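Foam-padded parallel gripper (cloth handling)
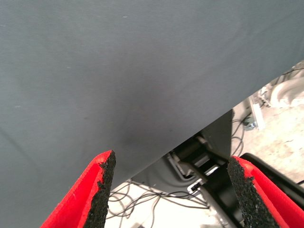 Red fingers with worn black foam pads near the hem of a grey cloth, from the wrist camera.

A foam-padded parallel gripper is a two-finger robot gripper with soft pads on the inner faces, used for picking up things that slip or crease. I've been comparing these for the Sotdale wiki since January, so this entry leans pretty heavily on my own bench notes (feel free to edit if yours disagree!).

Cloth is a rotten thing to grip. Bare plastic fingers close on a hem and the fabric just slides out, or you squeeze harder and the fingers flex apart at the tips. Foam gives a bit, fills in around the weave and lets you get away with a sloppier approach angle, and I'm a very sloppy programmer of approach angles.

Pads compared

I tried 3 kinds. The Skurnberg pad is a coarse open-cell foam that grabs beautifully when fresh and crumbles at the tips. The Ghanem pad is closed-cell, tougher, and a bit slick on smooth cotton. The Vutov is silicone over foam, lovely on towels, but it picks up lint like you wouldn't believe and wants a wipe at every colour change.

Each set got 1,000 closes on a folded hem, and I kept the Skurnberg set going to 1,964 before I pulled it off and called it a day. Hannelore Lanz reckons I should have stopped much earlier and she's probably right, my hold force readings were all over the shop by then.

Wrist camera

A camera at the wrist sees both fingertips and whatever is between them, which is handy for lining up on an edge. The catch is big plain cloth. Get in close and it fills most of the view, leaving the hem as the only decent line to track. I had better luck backing off 5 centimetres, finding the hem, then going in slowly.

Still to do

Hold force on wet fabric, and a proper glue test. Double-sided tape let go on me twice with the Ghanem pads.

Last edited 18 Apr 2018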